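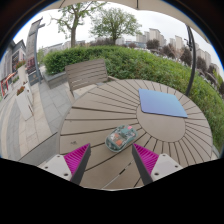

Clear mouse, round table outdoors

[flovbridge-members] Re: Petition for ranked ballots at the April convention, and who counts as a delegate

To: flovbridge-members
Date: December 1, 2025

All,

Quick reply between things, sorry for the length and for whatever I mistype. Firouzeh's message is quoted at the bottom for people who joined the list after it went out. Please read hers before mine, hers is better organized.

Going through it in pieces.

> The petition asking for ranked ballots at the April convention has
> 123 signatures. Under the bylaws that is enough to force it onto
> the agenda.

Agreed that it's enough. Not agreed that it's the end of the question. The bylaws say a petition of members "in good standing" and the list we keep of who is in good standing is a mess, has been since the Grerar precincts came over to us after redistricting. People moved over on paper and some of their dues records didn't. So you've got folks who have been knocking doors for this party since before I could vote and who show up in the file as lapsed. I do not want the petition thrown out over that. I also don't want somebody standing up in April with a printout and throwing it out FOR that. Better we check the names now.

What I'd propose: anybody who signed gets an email or a phone call, and gets until the end of the month to fix their record. No one gets struck without hearing from a human being first. If the count drops below the threshold after that, fine, we go get more signatures, there is plenty of time. It's cold but people do answer the door.

> I would like us to stop treating the Mabuza precincts as an
> afterthought. They have 2 delegates. Grerar has 5. Turnout in
> the last general was close to even.

Yes. This. I've been saying it badly for a long time and Firouzeh said it well. The delegate formula is based on the vote for the top of the ticket from two cycles back, and in that election Mabuza had the polling place moved on them late and a lot of people went to the old one and then went home. So the number we use to hand out delegates is the number from their worst year. Nobody did it on purpose, but we've known for a while and left it alone.

Where I part ways is on the fix. Firouzeh wants to go by registered members. I worry about that for the reason above, the file is bad, and it's bad in exactly the places where we want to add seats. If you count members off a broken list then Mabuza could end up no better off. Also it rewards whoever is best at signing people up in the last few weeks before the cutoff and we've all seen how that goes. Busloads. (Ok not busloads. A van.)

My preference is to keep using votes but use the average of the last few elections including the municipal. Municipal turnout is small but it's the stuff we actualy run people in. Clerk's office has it all by precinct, free, anybody can check our arithmetic. Someone who thinks the result is wrong can go pull the same file and show us.

I don't have the final numbers. I started on a spreadsheet and it looks like Mabuza gains and Grerar stays put or loses a seat, depending how you round. Rounding matters a lot when the numbers are this small!! We should pick the rounding rule BEFORE anyone sees which precinct it helps. Please don't ask me to send the spreadsheet yet, for that reason.

> Ranked ballots will not fix everything but they would have
> prevented what happened with the county commission endorsement.

Would they though? I've gone back and forth. For those who weren't there: three people wanted the endorsement, no one got a majority, we kept voting until the babysitters' clocks ran out, and the person who won did it in a half-empty room. Ranked ballots would have settled it in one round, and everybody who had to leave would still have been counted. That's the good case and it's a pretty good case.

The other side, and I've heard this from people who are not cranks: the rounds are where the talking happens. Someone drops out, walks across the room, says who they're with and why. You lose that if it's all on one sheet of paper. I've changed my vote between rounds because of a thing someone said in the hallway. Is that worth keeping everyone til midnight, I don't know. Probably not. But it isn't nothing and I'd like the supporters to say something about it other than that it's inefficient.

Possible middle: speeches and one open vote first, where people can see how the room leans, then a short break, then a ranked ballot that's final. Adds half an hour. Keeps the hallway. I'd sign on to that today.

Also we need to know who is going to tabulate. By hand is doable at our size but it has to be done in front of people, with a watcher from each campaign, and written up on the board as it goes. I won't support using somebody's phone app. If the losing side can't follow the count with their own eyes we'll be arguing about it till the following April.

> Sultine Hall is holding the date for us but they need an answer.

Answered! I called them. They're holding it, deposit not due yet, and the side entrance with the ramp will be unlocked the whole time, which it was NOT last year and I got an earful about that, deservedly. Parking is behind the building plus the street. Kitchen is extra and I said no to the kitchen. We can bring sandwiches.

What they can't do is the folding wall, so no separate room for the credentials fight if there is one. Another reason to have the fight now, on this list, in December, sitting down.

> Finally, proxies. The rule as written lets one person walk in
> holding any number of them. I counted 2 pages of proxies in one
> person's hand last time.

I was standing right behind that person. I'd cap it at one proxy per person, signed, for a named member of the same precinct, turned in before the gavel. No exceptions for officers. I know there are members with night shifts and sick parents who rely on proxies and I don't want to kill them off. But one each should cover it if we spread them around, and we can ask ahead of time who needs a carrier.

Someone emailed me off list to say the cap is aimed at a particular person. It isn't. Or it's aimed at whoever does it next, which could easily be somebody on my side. I would rather have the rule already there.

Things I'd like back from people, on list please and not in my inbox:

- do you object to checking the petition names the way I described
- votes or members for the delegate formula, and which elections
- can you live with one open vote and then a ranked ballot
- proxy cap, yes or no, and what number if not one

And if you live in Mabuza and have never posted here, please post. Most of the traffic on this list is the same handful of us from the Flovbridge side and we're all tired of each other.

Bylaw changes have to be in members' hands thirty days ahead, in writing, exact wording. So the drafting has to be done well before April, not in April. I can type up wording for the proxy thing. I'm not the right person for the ranked ballot language, I'll get it wrong. Firouzeh would you take that one? You've read more of these than anyone.

Got to run, more tonite if there's replies.

----- Earlier message -----

From: Firouzeh Rashti
To: flovbridge-members
Subject: Petition for ranked ballots at the April convention, and who counts as a delegate

> Dear all,
>
> A few items ahead of the convention. I would rather raise them
> here, early, than from the floor.
>
> The petition asking for ranked ballots at the April convention has
> 123 signatures. Under the bylaws that is enough to force it onto
> the agenda. I will hand over the originals to anyone the chair
> names, and I am keeping a copy.
>
> Ranked ballots will not fix everything but they would have
> prevented what happened with the county commission endorsement.
> I supported the candidate who won that night and I still think
> it was a poor way to win.
>
> I would like us to stop treating the Mabuza precincts as an
> afterthought. They have 2 delegates. Grerar has 5. Turnout in
> the last general was close to even. My suggestion is that we
> move to a formula based on registered members, with a cutoff
> well before the convention.
>
> Finally, proxies. The rule as written lets one person walk in
> holding any number of them. I counted 2 pages of proxies in one
> person's hand last time. I have no complaint about the person,
> who followed the rule we wrote.
>
> Sultine Hall is holding the date for us but they need an answer.
> Can someone call them? I am traveling and the time difference
> makes it hard.
>
> Firouzeh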